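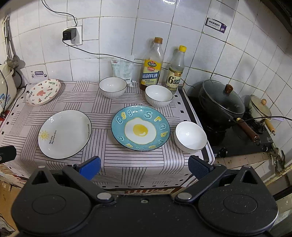

According to Tiina Aaltonen, the planner gets blamed for faults that belong to the clock. She has said so in most design reviews at Wakik, and the software group in Bredorville has stopped arguing the point.

The product at issue is Hakala, a control stack for two-finger grippers working among household dishes. Its policy runs at 15 Hz. Perception runs slower, and for a long time the two were joined by a buffer that handed over the newest pose estimate without its age. A bowl could be located correctly and still be approached along a stale path.

Release 26 attaches a capture time to every estimate and carries it through to the controller. If the estimate is more than 20 milliseconds older than the limit set for the task, the arm slows and the planner keeps only the part of the trajectory that clears all known rims - a plate with a printed face is treated no differently from a plain one.

Printed surfaces remain the harder problem. Flat artwork on a plate produces strong edges with no height behind them, and a striped cloth does the same. Minttu Pesonen's segmentation module, Mustgate, scores each contour against depth before passing it on. Thin plates sit close to the noise floor, so the threshold is set per surface.

Replay tooling came last. Engineers can now step through a logged grasp with both clocks shown side by side. Support for clear lids is scheduled for release 27.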